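Turcotte Robotics Course – Unit 7 handout: two-handed demonstrations

Each pair records 20 demonstrations of the cushion task this week. Hold one gripper in each hand and start with both jaws at the orange cushions on the sofa. 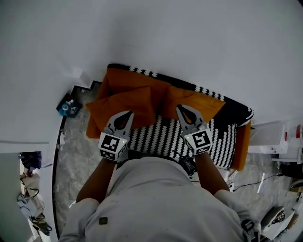 Move at half your normal speed. If a marker cube turns away from the camera for more than a moment, stop and start the take again. Save every take, including the bad ones – we sort them in July.

For the package task, close the fingers fully before lifting and keep the cable clear of your wrist.

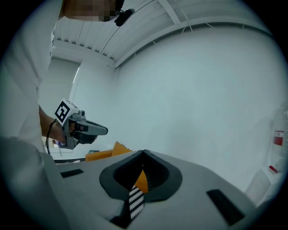
Sutrisno Lau asks whether a dropped package counts as a failed take. It does, so label it "drop" and go on to the next number.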